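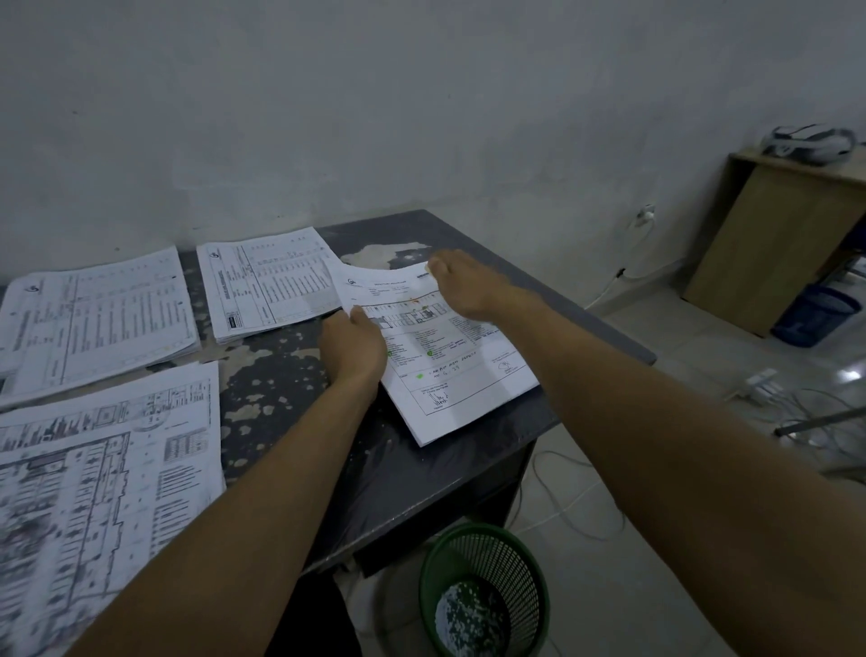

**Figure 2.** Handling a stack of printed forms. Three other stacks lie to the left, one of them architectural drawings.

### 3.2 Sorting and squaring the paper records

Paper files at the Nevent office were sorted on a table before they were boxed. Forms and drawings were kept in separate stacks, as in Figure 2, where one hand grips the lower left edge of the form stack and the other presses flat on the upper right.

We treated squaring as its own step. In the February pilot at Drarach, clerks squared papers only when a box was full, and sheets with handwritten notes or stamps were often folded at the corners. At Nevent each stack was squared before the next batch was added.

The full set came to 2149 sheets, handled over 6 sessions by two clerks. Drawings took longer than forms. Their sheets carry little text along the outer edge, and a clerk had to find the legend block before deciding which way a page should face — a delay also noted by Shibata in the Etumar survey.

Stacks turned sideways were left that way until boxing. Seven sheets could not be matched to any file and were set aside for the review described in Section 4.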